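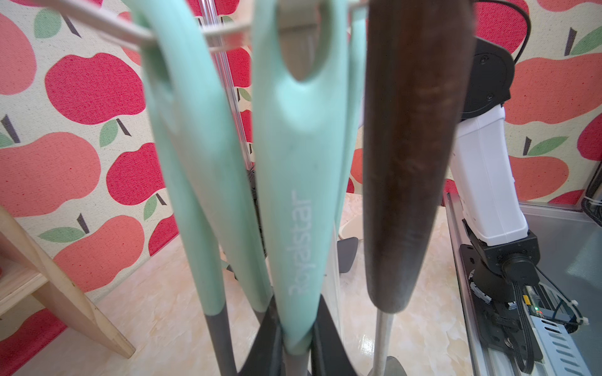

Search this site Enter keywords

Non-stick pans and the tools you use on them: frequently asked questions

Do I need to "season" a new non-stick pan?
Probably not. Grulow tells buyers to wipe theirs with oil before first use, and I did it to one pan and skipped it on the other. After a winter of eggs I can't tell them apart.

Is a dearer pan worth it?
I doubt it. The coating goes first, whatever colour the outside is. My Ulstead cost three times what the Sistel did and started sticking the same month, November.

The box says "tested to 4,000 uses". Can I trust that?
Ask what a use was. Someone sliding a dry disc over a plate isn't frying haloumi. I wrote to Maluleke about their claim of 3,000 and got a brochure back.

Can I use metal utensils if the label says "metal safe"?
You can. I wouldn't. Read the warranty before you do — scratches are often left out of it. Nylon, silicone or wood will do every job a metal turner does, apart from scraping burnt rice, and you should be soaking that anyway.

Does nylon melt?
It can soften if you leave it leaning on a hot pan. Take it out when you're not stirring.

Is the dishwasher all right?
The maker says yes. Lindiwe Sithole wrote in to say hers has been through every night for two years and is fine. Mine went a chalky grey. Wash it by hand if you want to be sure.

Can a worn pan be recoated?
Some shops offer it. Thulani Mofokeng was quoted more than the pan cost new, plus postage. Get a price first.

Why don't you recommend a brand?
I haven't found one I'd buy twice.

Last updated 2020-06-13

221 shares 908 comments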